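# Oiling the worktop again

January 2026 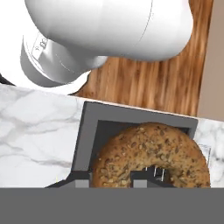 *Orange-brown wood with a strong vertical grain, behind a white robot arm. A render.*

I oiled the kitchen worktop at the weekend, for the first time since we moved to Narnach. It should be done twice a year and I had let it go for 13 months, so it took longer than it ought to have. A few people asked last time how I do it, and I never wrote it down, so I'm doing that now.

The worktop is solid oak, in two lengths that meet at the corner by the sink. It came with the house. The previous owners had varnished it at some point and the varnish had gone cloudy round the taps, with black marks underneath where water had got in. I sanded all of that off the first winter and have used oil ever since. Oil wears away faster than varnish, but you can patch a small area on a weekday evening and not have to strip the lot.

The first job is clearing everything off. I always underestimate this. The toaster, kettle, bread bin, knife block and a surprising number of jars all had to go on the dining table, and we ate on our laps for two days. Then I washed the wood with warm water and a little washing-up liquid, wiped it down and left it overnight with the window open a crack. In November it would have dried by morning. This time it was still a bit damp along the back edge at lunchtime, so I waited until the evening.

I sanded by hand with 120 grit on a cork block, always along the grain. The worst places were in front of the sink and beside the hob, where somebody (me) had put down a hot pan and left a pale ring. The ring has nearly gone. I could have kept at it, but then there would be a dip, and I would rather have a faint ring than a dip.

After that I hoovered up the dust and wiped the whole thing with a barely damp cloth. The cloth raises the grain slightly, so once it was dry I went over it again very lightly with a worn piece of the same paper.

The oil is Jovness, the clear one. I used Wogan before, which was fine and cheaper, but the hardware shop in Dromen has stopped stocking it and I didn't want to pay postage on a tin. The Jovness is thinner and goes on more easily. It smells stronger for the first day. I put on a small amount with a cotton rag, left it for 20 minutes, and wiped off everything that hadn't soaked in. That last part matters. The first time I did this I left too much on and it stayed tacky for a week, and every crumb in the house stuck to it.

I did three coats, one each evening. The end grain by the back door took far more than the rest, so it had an extra one.

Lay the oily rags out flat outside to dry before you bin them. They can heat up and catch fire if they are left in a heap. Mine go over the fence, weighed down with a brick.

The colour has come back well. It is darker than it was, more so on the sink side, and the two lengths still don't match. They never have. Water sits in beads by the taps again, and I've moved the washing-up bowl onto a rack so it isn't standing directly on the wood.

Still to do: the sealant behind the sink, which has come away at one end, and the chopping board, which I forgot about until I had put the lid back on the tin.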